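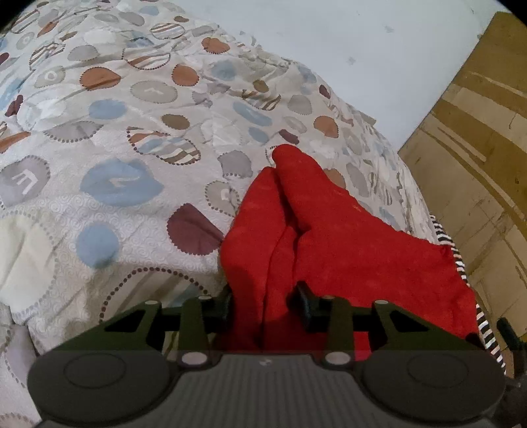
Just fold it in half and shove it in the drawer, one reader wrote after my last laundry post, fleece doesn't wrinkle anyway. And sure, fleece doesn't wrinkle! But it puffs. You fold it in half, you fold it again, you turn around to grab the next thing and it has slowly sat itself back up like bread dough. Three of those in one drawer and the drawer won't shut.

So this is how I deal with small, soft, fuzzy red things (and blue things, and the awful mustard blanket). I do it all on the bed, on top of the bedspread, usually on a Saturday while I'm waiting on a second load. A table is too slippery for fleece. On a bedspread the cloth grabs a little and stays where you put it, and your back will thank you if your bed is on the tall side. Mine isn't, so I kneel.

What you need

A bed with the cover pulled flat. A lint roller or a damp rubber glove. A box or basket to put the finished pieces in. I use two Marnemen boxes that I bought for shoes and never put a shoe in.

Step 1. Let it get all the way dry and cool

Fleece straight out of the dryer is full of air and static and it will fight you. I spread everything out on the bed and go do something else for a bit. If you line dry, check the seams with your fingers. They stay damp way longer than the rest, and a damp seam folded into the middle of a bundle smells like a basement by the next weekend (ask me how I know).

Step 2. Shake, then lint

Hold it by two corners and give it a couple of good snaps away from the bed. Then run the roller one way only, with the nap. If you go back and forth you just rough it up. Bright red shows every single white fuzz, so I do the reds first while I still have patience.

Step 3. Find the long side and fold toward yourself

Lay the piece flat with the long side facing you. Bring the far edge over to meet the near edge, and pat it down from the middle out to the ends. Pat, don't drag! Dragging stretches one layer and then your edges never match. For anything with a shape to it, like mittens or big floppy slipper socks, lay one on top of the other with the toes or tips pointing the same way and treat the pair as one piece.

Step 4. Thirds, and press

Fold in one end to the one-third mark, then lean on it with your forearm. Count to 7. It sounds silly, but you're squeezing the air out, and this is the whole trick. Then fold the other end over the top and lean again.

Step 5. Tuck

On flat pieces, the last fold makes a little pocket along one side. Slide the loose end into it about as far as your knuckles. For socks and mittens, turn just the top cuff of one over both. Don't ball them up - it wears out the elastic and you get lumps instead of stacks.

Step 6. Stand them up

Put the bundles in the box on edge, like file folders, with the folded side up. You can see all your colors at once and pull one out without wrecking the rest. Leave a little room at the end of the row. If you pack it tight, the last piece in always comes undone.

A few odds and ends

Wash new red fleece by itself the first time. I once turned a perfectly good white Grellska pillowcase the color of strawberry milk, and it's now the pillowcase the dog gets.

Skip the fabric softener. It makes fleece feel greasy after a few washes, and it pills faster too.

Bigger throws work the same way, only fold them in half one extra time before you start the thirds, and use your knees for the pressing part.

Next up I'm tackling fitted sheets, so if you have a method that works on a deep mattress, leave it in the comments.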